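Ticket 561 – Shoe area by the entrance, Clotinham unit
Category: Furniture and storage / entryway
Product: Lemulano two-tier shoe rack, Histard floor mat
Status: Closed, follow-up noted
Opened by: tenant, Clotinham unit

Problem as reported

Shoes do not stay put in the entryway. The Lemulano rack was set up in May and has never sat level. Anything placed on the upper tier slides toward the wall end, and sneakers with a flat sole slide the most. As a result most pairs end up on the floor. Laces get stepped on, and the door catches on whatever is closest to it. The tenant also reports that the Histard mat creeps forward during the day and bunches up against the doormat.

Requested: either a fix for the rack or a layout that works without the upper tier.

Log

9:10 a.m. – Ticket picked up. Asked the tenant for the rack width and the depth of the entryway. Reply: the rack is 55 cm wide. Depth was not measured.

9:40 a.m. – Asked whether the feet had been adjusted after the rack was loaded. Reply: no, only once when it was empty. Sent the leveling steps from the Lemulano sheet: unload everything, set the rack where it will stay, turn the front feet until the top tier reads level, load the bottom tier first, check again.

10:25 a.m. – Tenant did the leveling. The top tier is better but still drops slightly at one end. Possible bent crossbar. Put the rack question on hold and moved on to the floor.

10:50 a.m. – Floor check. There is a white sneaker on the blue-grey part of the floor, laces loosely tied, with one end trailing out across the floor. The cream slip-ons and a black slipper are farther back. The trailing lace is the sort of thing that gets caught under the door.
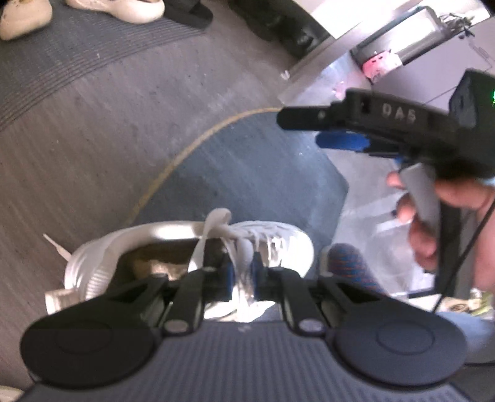 Steps given to the tenant

1. Take every shoe off the mat and out of the door swing. Put them in another room for now.

2. Lift the Histard mat and sweep underneath. Grit under the backing is the usual cause of creep. Wipe the floor with a damp cloth and let it dry fully before the mat goes back.

3. Set the mat down again with a gap between it and the ribbed doormat. The two should not touch. If they overlap even a little, the top one will walk.

4. Sort the shoes. Slip-ons and slippers can stay on the floor along the back, toes to the wall. Lace-ups go on the bottom tier.

5. Before a lace-up goes on the rack, deal with the laces. Either tie a normal bow and tuck the loops under the crossed part, or loosen them and push the ends down inside the shoe. Check both ends.

6. Keep the top tier for light things until the crossbar is sorted out.

11:35 a.m. – Tenant asked whether step 5 is needed for shoes worn every day. Answer: tucking the ends is enough for those. The bow can wait for pairs that are going to sit for a while.

11:50 a.m. – Tenant asked if a loop standing up by the ankle matters. It does on the bottom tier – a loop can hook on the underside of the tier above when the shoe is pulled out. Press it flat or tuck it in with the ends.

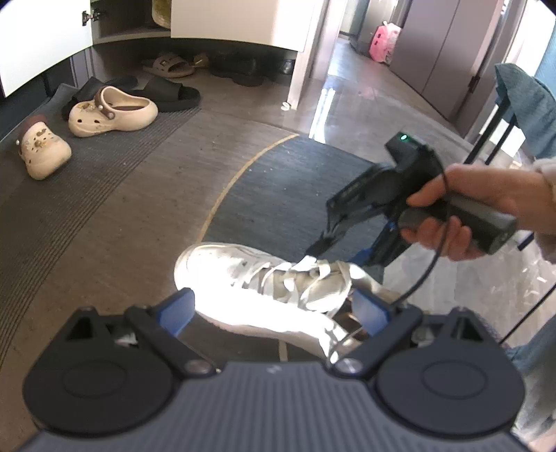 White lace-up sneaker on the floor, one lace loop standing up near the ankle.

1:15 p.m. – Tenant confirms steps 1 to 4 are done. The mat has been back down for more than 2 hours' less than a morning's use, so no verdict on the creep yet.1:40 p.m. – Correction to the entry above: the mat went back down shortly before 1 p.m. Check it again at the end of the day.

2:05 p.m. – Crossbar. Tenant removed the top tier and laid it on a table. It rocks, so the bar is bent. Replacement is part 141 on the Ansari spares list. Ordered to the Clotinham address.

5:30 p.m. – Tenant reports that the mat has not moved. The door opens all the way.

Resolution

Mat creep: cleaned underneath, gap left at the doormat. No further action unless it starts again.
Rack: leveled as far as the bent bar allows. Top tier to be refitted when part 141 arrives. Tenant has the leveling steps and will repeat them with the rack loaded.
Shoes: lace-ups on the bottom tier with ends tucked, slip-ons and slippers on the floor at the back.

Follow-up: open a new ticket if the top tier still drops after the new bar is in. Quote 561 so the two can be linked.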